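Keeping Kirkel running - notes for the Listum evening
11 December 2022

(slide 1, just the title)

Hello, thanks for coming out on a Sunday. I look after a two-armed bench cell we call Kirkel. I've got 20 minutes and most of it is going to be about cables and bolts, so if you came for the clever software, that's Ulla Kinnunen after the break and she's much better at it than me.

(slide 2, the weekly list)

So this is what I do every Monday before anybody switches it on. Arms by hand first, power off, every joint through its travel. You're feeling for grit. Then the bracket screws, all of them, with the little driver and not the big one - I sheared a head in October with the big one and lost an afternoon to it. Then gripper plates. They're flat plates bolted together and they do creep. I put a paint mark across each bolt head, and if the line's broken I take it out, clean it, fresh threadlock, back in.

Ask who marks their bolts. Wait for hands!

(slide 3, cable slack)

Right, cables. My favourite moan. When we first built it we tied everything down lovely and neat, and the wrist cable on the left lasted 13 days. The Doolan bench had the same trouble. Now I leave a loop at each joint that bends a lot, and I set it with the arm folded as far as it'll go and then stretched right out. If it pulls tight at either end, more slack. If it can catch on a finger, less. It does look scruffy, I know.

(slide 4, the frame)

The backdrop hangs from a frame with crossed wires behind it and turnbuckles to tension them. Do a bit on one, then a bit on the other, or you'll rack the whole thing sideways and the camera will need calibrating again. Ask me how I know. Allow 60 minutes for that job if you include the calibration, which I do now.

(slide 5, leave this one up while talking)
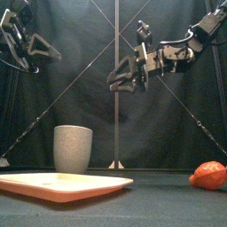
The other thing is where you park. Both arms up, well clear of the table, fingers empty, and only then do you reach in to swap the props about. I've got the park pose on its own button so there's no typing. Cosard asked for it on theirs as well and I sent them the file, joint angles and all, though they'll need their own numbers.

Speed stays at 20 per cent for the first run after any screw has been touched. Any screw!

(slide 6, spares box)

Hold up the box. Two servos, spare finger plates, cable, threadlock, paint pen. Pass it round, and please can I have the pen back.

Questions, then tea.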